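Food & Home | Travel | Makers | Recipes | Subscribe

The Long Way to Breakfast in Flosthorpe

There is a certain kind of cook who owns one good bowl and washes it all day long, and then there is Bohdan Vakulenko. Bowls gather around him the way cats gather around other people. He bought his first steel one at the Thursday market in Flosthorpe, when he was 10 and supposed to be buying onions, and he has been forgiven for the onions only lately.

I spent a slow February morning talking with him about eggs, which he likes scrambled soft, with a spoonful of something spicy stirred through at the last minute. He'll happily use a kitchen machine for soups and doughs – he isn't stubborn about it – but eggs, he says, want a wide bowl and a plain fork. "Two minutes of beating, then let them sit for eight. Everybody skips the sitting."

His old friend Reinaldo Cavalcanti skips it every time, and they have been arguing the point, very fondly, for years. A table set up for cooking is a comfortable sight, I think, with the bowls and fork up front, a spoon at the ready, and the sauce and the eggs waiting toward the back.
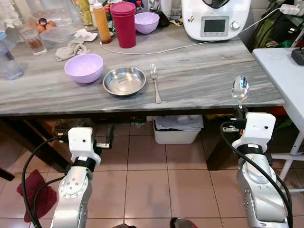 Bohdan's Soft Eggs

Serves 2. Beat 4 eggs with a pinch of salt and leave them for 8 minutes. Melt a good lump of butter over low heat, pour in the eggs, and stir slowly with a spoon until they just hold together. Add hot sauce and eat right away, with toast if you have it.

Contact us | © Randden Magazine | Back to top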